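Buying and Budgeting for a Bench Robot Setup: Your Questions

Welcome! If you've found your way to this page, you are probably somewhere between "wouldn't it be nice to have a pair of small arms on the bench" and "I have to hand in a number by July." Both are fine places to be. Ulises Figueroa and the rest of us on the Brondville planning desk answer these questions by phone most mornings, and after a while it seemed kinder to everybody to write the answers down. They are written for small shops, school labs and repair rooms. If you are planning a full production line, the Gedness office will look after you much better than we can.

How much should I set aside for the whole thing?

We wish we could give you one number, and we know it's a little maddening that we can't. What we can tell you is how the money tends to split up. The arms themselves are usually a bit more than half of the total. The rest goes to the mounting hardware, the grippers, the cameras, the table, power, spare parts, and the hours somebody spends putting it all together and learning to use it. People who come to us with only the price of the arms in hand nearly always have to go back and ask for more, and asking twice is a good deal harder than asking once. So please, write the whole list before you write the total.

What belongs on the list besides the arms?

More than you'd think, and most of it is dull. Brackets, plates, screws and washers, cable ties, extra lengths of cable, a power strip that can reach where you need it, end caps, a few clamps. Our own planning sheet sets aside $467 under "mounting and small hardware" for a two-arm bench, and we used to get teased for that line until people saw their first invoices. Then there is the stuff the robot is going to handle. If you want it to pick up keys, clips, rings or bits of packaging, somebody has to collect those and keep a box of them, and it's nice to have a little money put by for replacing them as they get bent or lost.

One arm or two?

This is the question we spend the longest on. One arm is cheaper, easier to learn on, and enough for moving things from a tray to a bin. Two arms let one hold while the other works, and a great many ordinary jobs turn out to need that - opening a bag, threading a ring, turning a cap. But two arms cost more than twice what one does, once you count the wider table, the extra wiring and the time spent keeping them out of each other's way.

If you can't decide, buy one arm and a mounting plate that has room for a second. You'll pay a little more for the bigger plate, and you won't have to drill your table again next year.

How much table space do I need?

Measure the reach of the arms first, then add room for the things being handled, and then add room for a person to lean in without knocking anything. Our Cheng bench is 57 inches wide, and that has been comfortable for two small arms with a place to set parts down at each end. We've seen people manage on less. What catches most buyers out is the depth of the table, since the bases and the cables behind them use up more of it than the catalog drawings suggest. Also, do be realistic about what else lives on that table! Boxes and bottles will drift back onto it, as they do on every bench in the world, so give them a shelf or plan on sharing.

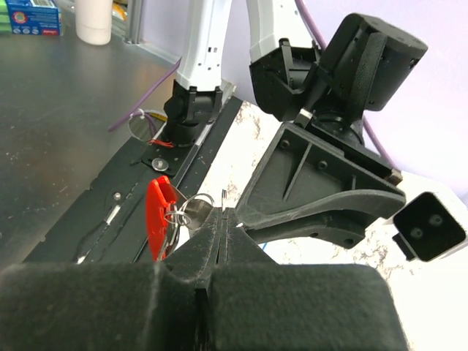

Small parts at the fingertips: two wire rings beside a red plastic piece, with the white arms and their mounting hardware behind.

Should I budget for a camera on the wrist?

If your work involves small items, we'd say yes, and we'd put it on the first order and leave the fancy overhead camera for the second. A wrist view lets you see what is happening right where the fingers meet, and with thin wire or shiny metal that is the bit you care about. Plan for the camera, the mount that holds it, and a cable long enough to follow the arm through its full travel. Ask the seller whether the mount is included. It often isn't, and a camera with no mount is a sad thing to unwrap on delivery day.

Do I need special fingers for small objects?

Maybe. The fingers that come with a gripper are usually made to be decent at many things. For rings, washers and wire, a narrow tip helps a lot, and for soft packaging you may want something wider with a bit of give. The Zilden fingers we keep on hand come in both shapes, and we normally suggest one set of each plus a spare of whichever you expect to use most. Fingers wear, so put them in the running costs as well as the purchase. A $300 yearly line for fingers and small wearing parts has served our own benches nicely, though if you run yours all day long you should go higher.

Can I mount everything on the table I already have?

Very possibly, and it's the first place we look to save people money. The table needs to be stiff, level and heavy enough that it doesn't shiver when an arm stops short. Push on one corner with your hand, and if a cup of coffee at the other end ripples, think about a different table or some bracing underneath. A smooth top is fine. You'll want a proper plate or bracket screwed down under each base, and you'll want to be able to get a screwdriver to those screws later on. Please don't trust a base to tape or to its own weight, even for a quick trial.

What about cables?

Bless you for asking, because hardly anyone does. Every arm brings its own wiring, and each cable has to go somewhere it can't be pinched or snagged. We tell people to order cables one size longer than they think they need, to buy a bag of ties, and to set aside half a day for nothing but routing. Using a different cable color for different jobs is a lovely habit if you can start it early. It costs next to nothing, and it makes tracing a fault at four in the afternoon so much more pleasant.

How long does it take from ordering to working?

Shipping is the part everyone plans for, and the part after shipping is the one that gets squeezed. Once the boxes arrive, give yourself a couple of days to mount and wire, another day or two for checking that everything moves where it should, and then a good stretch for learning. We ask customers to put aside 20 hours of one person's time for practice before they promise results to anybody. Those hours are a real cost, even when no invoice comes with them, and your budget should say so. If your manager raises an eyebrow, you are welcome to blame us.

Should I buy new or used?

Used arms can be a fine bargain, and Ulises bought his first one that way and still speaks of it fondly. Ask the seller to show you every joint moving through its full range. Ask what is missing, too - the power supply and the mounting hardware have a way of staying behind. Get a price on a replacement motor before you agree to anything, and if you can't find anyone who sells one, we'd walk away. For grippers and fingers we lean toward new, as they take the most wear and cost the least to buy fresh.

What spares should I order on day one?

A spare set of fingers, a handful of the right screws, one of each cable, and, if the money stretches, one spare motor for the joint that works hardest. Keep them together in a labeled box, and write the part numbers on the lid. Waiting on one small screw can idle a bench for a week, and we have taken some very glum phone calls on that subject.

Is it cheaper to rent?

For a trial of a few weeks, yes. We rent a bench kit through the Gedness office, with the arms already on their plates, and the first month's rent comes off the price if you decide to buy. Past three months or so, buying usually makes more sense. Renting is also a good way of finding out whether your people enjoy using the thing, and that matters more than we can fit on a quote.

How do I explain this to whoever signs off?

Keep it to one page. Say what job the robot will do, in plain words, with the actual items named. Put the purchase costs in one column and the yearly costs in another. Then add a line for the hours, and a modest cushion for whatever you forgot. A photo of a similar bench helps a great deal, too, as people who have never seen one tend to picture something the size of a car. If you'd like a second pair of eyes on your page before it goes in, send it over. We read these all the time and we're happy to do it, whether or not you end up buying from us.

Can I come and see a setup before I order?

Please do! The Brondville showroom bench is up and running most mornings, and we like visitors best before noon, when it's quiet and there's still coffee. Bring a few of the small items you want handled, in a bag or a jar. Call ahead and ask for Ulises, and let him know if you need the side entrance.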